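Search this blog

Sustard on disc: worth the shelf space?

I bought the Astero release of Sustard in November and finally watched it over two evenings. It's a slow crime drama about a land surveyor who comes home to Flores, a mining town, and finds his brother's name on a deed that shouldn't exist. The disc runs 184 minutes, which is 26 more than the cut I saw years ago on tape.
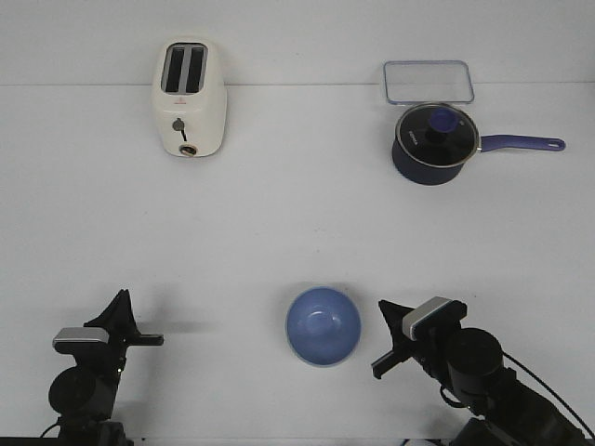
Toaster and blue saucepan on the white table.

Most of the added footage is in the first hour. There's a long dinner with the mine owners and a second visit to the records office. The dinner helps, and the records office could have stayed out. The picture is clean, with heavy grain in the night scenes, and I was glad they left the grain alone.

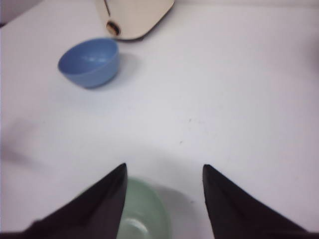

The sound is the weak spot. It's mono, and dialogue in the mine sequences gets buried under the machinery. I put the subtitles on for those and turned them off again afterward. The score comes through fine, especially the organ piece over the closing titles.

Extras are thin. You get a trailer, a stills gallery and a 10 minute piece on the locations. The booklet is better, with a good essay on how the town set was built and later reused for Rorero.

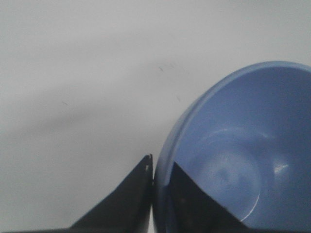

Price and availability

Astero pressed 900 copies. Mine came from their own store with a small dent in the case. There is no region lock.
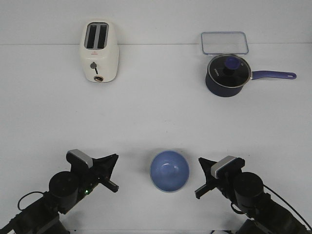
Is the shorter cut included?
Only as a standard definition bonus on the second disc, and it looks rough. Keep your tape if that's the version you like.

Recent posts
Rorero: a second look
Three westerns I gave up on
Cleaning old disc cases
What I watched in October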